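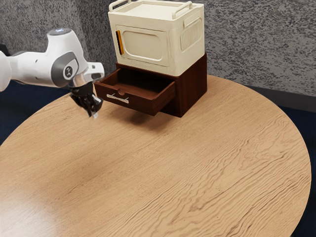
# Refinishing a round timber table with hardwax oil

This procedure covers stripping and re-oiling a solid or thick-veneered round table. It does not suit foil-wrapped or printed tops. If the edge profile shows a continuous grain pattern running from the top face down the side, the top is probably solid. If there is a visible line at the edge, treat it as veneer and skip the coarse grit.

## Materials

- Random orbital sander, 125 mm or 150 mm, with dust extraction
- Discs in 120, 150 and 180 grit
- Hardwax oil, clear matt (Rikovance is used in the times given below)
- White non-abrasive pads
- Lint-free cotton cloths
- Mineral turpentine
- Metal container with a lid, part-filled with water
- Nitrile gloves and a P2 respirator

## 1. Identify the existing finish

Work on an inconspicuous area, such as the underside of the rim. Apply a few drops of methylated spirits and wait two minutes. Shellac softens and turns tacky. If nothing happens, repeat on a fresh spot with lacquer thinner. Nitrocellulose lacquer will soften; polyurethane will wrinkle or stay as it was.

Shellac and wax clog abrasive quickly and should be removed with solvent first. Polyurethane can be sanded directly.

## 2. Remove hardware

Take out any drawers and number them underneath in pencil. Remove handles and runners. Bag the screws by location. Drawer fronts are finished flat on trestles, separately from the top.

## 3. Sand the top

A round top has no edge parallel to the grain except at two points, so set the sanding direction by the grain and ignore the rim.

1. Start at 120 grit. Overlap each pass by half a disc width.
2. Keep the pad flat. Stop with no more than a third of the disc past the rim, or the edge will dish.
3. Scribble over the surface lightly in pencil before each grit change. Sand until the marks are gone.
4. Repeat at 150, then 180.

Do not go finer than 180 on the top. A surface burnished at higher grits takes up less oil and the colour comes out patchy. End grain is the exception: take it to 240 by hand so that it does not darken more than the face.

Vacuum, then wipe with a cloth barely dampened with turps. Let it flash off for 30 minutes.

## 4. Apply the first coat

Stir the oil thoroughly. The matting agent settles and should not be shaken back in. A 1.2 m top needs less than 70 mL for the first coat.

Pour a small amount in the centre and spread it outwards with a white pad, finishing with straight strokes along the grain. Leave for 10 minutes, then remove all excess with a dry cloth. The surface should show no wet patches when viewed against a low light.

Drying time is 12 hours at 20 °C. Below 12 °C, allow 24 hours or postpone the job.

## 5. Second coat

Rub back lightly with a clean white pad. Vacuum. Apply half the quantity of the first coat and wipe off in the same way. A third coat is only worthwhile on dining surfaces.

## 6. Cure

| Time after final coat | Permitted use |
|---|---|
| 24 hours | Light handling, refit drawers |
| 3 days | Dry use, no coverings |
| 14 days | Normal use, damp wiping |

## Disposal

**Oil-soaked cloths can self-ignite.** Submerge them in the water container straight after use and seal the lid. Do not leave them bunched on the bench or in a bin.

## Revision note

Drying times revised Thursday, August 1, 2024. A. Bagheri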